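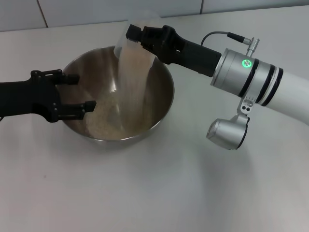

Articles Issues Authors Search Log in

Journal > Comics and Serial Reading > Open papers

4.2 What the recap page leaves out

So, recap pages. I went into this part of the project thinking they'd be the dull bit (a paragraph of "previously", a row of little heads with names under them, on with the story) and I came out of it with more notes than I had for the comics themselves. Werneo ran for 131 issues and had a recap inside the front cover of nearly all of them, which made it an easy pick for the long-run title. Tapsell was the short one, 40 issues, and it only started recapping after the first big creative changeover.

My working question was pretty simple. If you skipped an issue and only had the recap to go on, which characters would you think were still in the story? I coded each recap for who gets named, who gets referred to by a title or a relation ("the queen's brother", that sort of thing) and who drops out altogether. Celeste Pereyra double-coded 30 of them, and we argued over exactly two, both of which came down to whether a ghost counts as present. We left the ghost in.

The pattern in Werneo is lopsided in a way I really like! Villains keep their names for ages. Allies lose theirs fast, often one issue after the fight they turned up for, and get folded into "her companions" or "the others". The harbour guard is the extreme case. By the flood storyline they're on almost every page, they've got their own banner and their own catchphrase, and the recaps still call them "local forces". Leandro Henríquez, who wrote most of the inside-cover text, told me he worked from the script and never saw the finished art, so a crowd the artist had fallen in love with just didn't exist as far as he was concerned.

Tapsell goes the other direction. Its recaps are written in character, by a gossipy innkeeper, and she names everybody, right down to the horses. Dirk Wendt has argued that this sort of voiced recap is really a bonus scene and shouldn't be coded alongside the plain ones. I take the point, and I've kept the two types in separate columns, but I'd still call it a recap. Readers writing to the letters page certainly used it as one, and a fair few quoted the innkeeper's version of events over what was drawn (she gets the Surnside siege wrong, cheerfully, for months).

One wrinkle I haven't sorted out is the collected editions. Roller dropped the recaps from the first Werneo trade and then put them back, trimmed, as chapter openers. Somebody went through and fixed the spelling of the river god's name but left "local forces" alone. I come back to the trades in 4.3.

Figure 2. Grain falling into a round stainless steel mixing bowl.

Shares 40 Comments 2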